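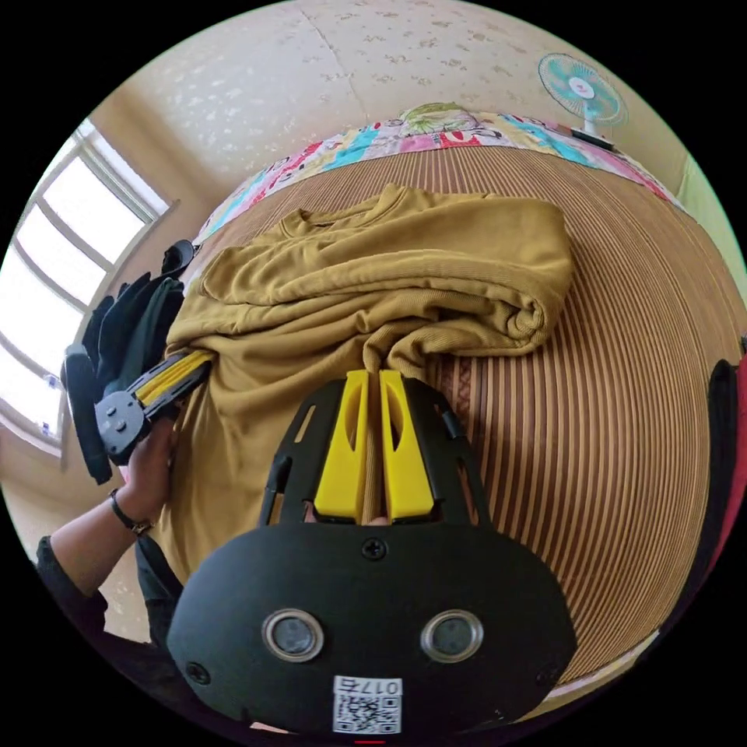
件名: Re: [家事と機械] 洗濯物たたみは、もうできるのでしょうか
差出人: Indira Annamalai
日付: 2020年10月26日

Imhofさん、皆様

Annamalaiです。返信がおそくなり、失礼いたしました。日本語に間違いがありましたら、お許しください。

Balthasar Imhofさんは書きました:
> Flendenの展示で、Clornentの機械がタオルをたたむのを見ました。
> 264枚を続けてたたんで、失敗は2枚だけという説明でした。
> これなら家庭の洗濯物も、もう機械に任せられると思います。
> 残る問題は値段だけではないでしょうか。

私は、値段だけとは思いません。タオルは四角で、厚さも同じで、表と裏の区別もあまり要りません。展示の台は平らで、布は一枚ずつ置かれていたはずです。

冒頭の写真は、黄色いトレーナーをベッドの上で扱っているところです。右のほうは太く丸まっていて、左下はベッドの端へ垂れています。下には細い縞のござのような敷物があります。この状態から、まず袖がどこにあるかを見つけなければなりません。人間は手でさわって探しますが、二本の指でつまむ道具では、布を一枚だけつまんだのか、二枚重ねてつまんだのか、それを知ることがむずかしいです。裾の折れたところは特にそうです。

私はStanvilleのクリーニング工場で三年働きました。シーツは機械が一時間に425枚仕上げましたが、入口で角をそろえて渡すのは人の仕事でした。セーターやトレーナーは、最後まで人がたたんでいました。工場でもそうですから、家のベッドの上はもっと先だと考えます。

Achariさんが前に書かれた「たたまずに、ハンガーにかければよい」という意見には、半分賛成です。ただし、ハンガーを首のところから入れる動作も、やさしくありません。編んだ襟は伸びますので、力の加減が要ります。

一つ質問があります。Flendenの機械は、裏返しになった服を直すことができましたか。もしご覧になっていたら、教えてください。靴下でもかまいません。私には、それがたたむことより大事な点に思われます。

Hrnčiarの報告書は、まだ半分しか読んでいません。11月の集まりまでに読んで、布の章だけ短くまとめて送ります。

どうぞよろしくお願いいたします。

Indira Annamalai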